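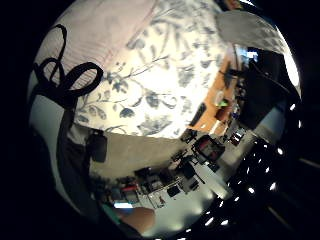
Leaf-print fabric and a black cable at the Clesari workroom.

Dilruba Akanda was folding sheets with the hand-held gripper when the jaws stopped opening. "I pressed release and it kept its grip," she says. "I had my other hand near it, so I pulled the plug."

The fault, in March, was traced to a worn cable that cut out when bent. The log had recorded 7 dropouts that morning – none raised an alarm. Clesari now checks every cable before a shift. Akanda wants a release that works without power. "We've asked," she says. "It's still on paper."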